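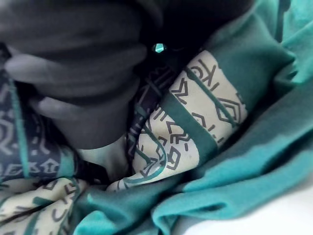 ## Orkness 609 Laundry Liquid for Colors and Darks

Orkness 609 is a concentrated liquid detergent for colored, printed and dark washable fabrics. It is supplied by Mivon to hotels, guest houses, residence halls and care homes that launder personal clothing on site. The formula contains no bleach and no optical brightener.

The product is suitable for cotton, polyester, cotton blends, viscose and elastane. It should not be used on wool, silk, leather trim or any article marked "dry clean only." White sheets and towels are better served by Fullamach White, which is listed on its own page.

### Preparing the load

Read the care label of each article before washing. Close zippers, empty pockets and turn printed garments inside out. New dark clothing should be washed separately for the first 2 cycles. Where guests or residents leave clothing on the bed for collection, staff should keep it apart from the bed linen from the start, in a separate bag.

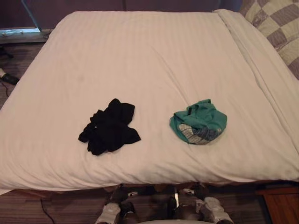
*Black clothing on a white duvet. Sort darks from whites before washing.*

Stains of oil or makeup may be treated in advance by applying a small amount of undiluted liquid to the mark and leaving it for five minutes. Test on an inside seam first. Do not allow undiluted liquid to dry on the fabric.

### Dosing

The liquid may be measured by hand with the cap provided or fed through a Hoshino wall dispenser. One full cap is sufficient for a standard load in soft water. Use 2 caps in hard water or for heavily soiled articles. Add the liquid to the main wash compartment and do not pour it directly onto dry clothing.

Cold and warm programs up to 105°F are recommended. Higher temperatures do not improve the result on dark fabrics and may shorten the life of printed designs. Fabric softener can be used in the final rinse if the care label permits.

### Hand washing and soaking

For hand washing, dissolve half a cap in a sink or tray of cool water before adding the garment. Soak for no longer than 20 minutes, then rinse until the water runs clear. Trays used for soaking should be rinsed after each use and should not be used for food.

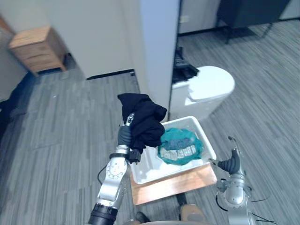
*Black cloth with a shallow white plastic tray.*

### Ordering information

| Item | Details |
|---|---|
| Product | Orkness 609 Laundry Liquid |
| Item number | 609 |
| Bottle size | 600 ml, with measuring cap |
| Fragrance | Light, unscented version on request |
| Color of liquid | Pale blue |
| Shelf life | 24 months unopened |

The current bottle replaced the earlier flat-sided container in February. The formula is unchanged, and remaining stock of the earlier container may be used in the normal way. Caps from the two bottles are not interchangeable.

### Storage and safety

Store upright in the original container, away from frost and direct sunlight. Keep out of reach of children. In case of contact with the eyes, rinse with plenty of water and seek medical advice if irritation continues. Do not mix with bleach or other cleaning products. The safety data sheet is available from Mivon customer service.

Page revised October 2019.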